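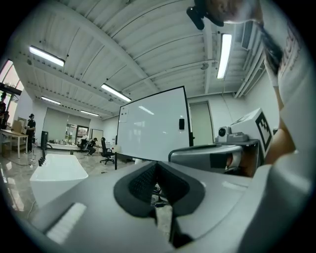
Re: Lighting in the Romport room, whiteboard glare

On 13/09/2026 the facilities desk at Koech wrote:
> The board in the Romport room is hard to read from the door side
> when all the ceiling lights are on. Before we order a matte board
> from Surnell, can anyone say whether moving the present one would
> be enough? The floor also throws back a lot of light.

Moving it should be tried first. The glare depends on the angle between fixture, board and reader, and the board currently stands out in the room with a fluorescent fixture near it overhead. A glossy white surface in that position will reflect the tube to somebody wherever they stand.

Suggested procedure:

1. Turn the board so that its face is at a right angle to the long fixture.
2. Shift it 2 feet toward the door and check that the door still opens fully.
3. Read a line of 3-inch lettering from the white table, then from the door. Repeat with the nearest fixture off.

If the line is legible from both positions, leave the board there and mark the floor with tape. Use the low-tack kind - the Stirner tape we put down in August left residue on the tiles and took 7 passes with a scraper to remove.

The floor is a separate matter. Glossy tile reflects upward, so it bothers people looking down at a bench more than people reading the board. A mat in front of the table would deal with most of it.

I would hold the Surnell order until the test is done. A matte board cuts the glare but is harder to wipe clean, and the Koech stock of markers is the wrong type for it.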